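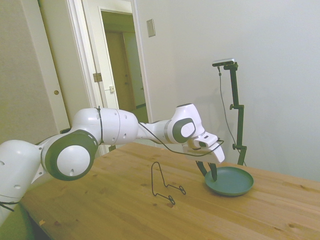 No. 116

I have now read the Brevero planner announcement twice, once at my desk and once on the train home, and I still can't tell what the planner does that the old one didn't. It "reasons about contact." Fine. So does my mother when she loads a dishwasher. What I want to know is what happens in the code when two fingertips are on the inside of a plate and the pose estimate is off by the thickness of the rim.

We have been on the plate job at Vestside since March. One arm, a shallow teal plate, a black wire stand that looks like the sort of thing you'd prop a dish in, and a small camera on a pole looking down at the table. The task in the ticket reads "plate to stand." I have come to hate that ticket.

Start with perception, where most of my time goes. The plate is easy. It's a round dark blob on pale wood and any segmentation model you can download will find it. The stand is awful. It's thin wire, it's mostly holes, and the depth image treats it as a rumor. On a bad run the point cloud has half an upright and nothing at all for the feet, and the planner, being a trusting piece of software, will happily route the hand through the missing half. Tharushi Pathirana fixed this for us by not perceiving the stand. She put a hand-measured model of it in the planning scene, fits it to whatever points do come back, and throws an error if the fit is poor. It took her an afternoon. I had spent a good deal longer than that on a learned completion network that I will not be linking to.

Then there's the grasp. A parallel gripper and a shallow plate don't like each other. You want one finger inside the rim and one outside, and the one outside has very little room before it meets the table. The current sequence goes in with the fingers nearly together, touches down on the inside of the plate, reads the contact, and uses that height to correct the camera's guess. People at Starklow have told me this is crude and that a good policy learns it from demonstrations. Maybe so. Our touch-down is a guarded move with a force threshold, it fits on one screen, and when it goes wrong I can read the log and see which line it went wrong on.

Eino Kauppinen disagrees with me about nearly all of this and I should give his side. His view is that I am comparing a thing I have tuned for months against a thing I have barely tried, and that every special case I add (the stand model, the touch-down, the hard-coded wrist angle) is a debt I'll pay when somebody swaps the plate for a bowl. He's right about the bowl. I tried to answer him with numbers: 100 runs of the touch-down sequence against 100 of the learned policy he'd trained. He pointed out that I had picked the start positions. I had.

So I'm rerunning it with his start positions, 216 of them, and the same scoring script for both. The script is the one part of this I'd recommend to anybody. It was written by the Sheikh team for a different job and it doesn't care what the planner thought it was doing. It checks where the plate ended up and writes a pass or a fail. A surprising number of published success rates seem to come from asking the controller how it feels.

Back to Brevero. If their planner can take a partial wire model and refuse to plan through the gaps, I'll use it tomorrow. The documentation has a page on uncertainty and the page has one parameter on it, a padding distance. We have padding already. Turn it up far enough to protect the wire and there is no legal path into the stand, because the slot is also made of wire.

I've filed that as issue 2509 in their tracker with a small scene file attached. No reply so far apart from the bot, which thanked me and asked whether I had tried updating. I had, and it broke the gripper driver, so before the rerun I need to pin the old version again and rebuild.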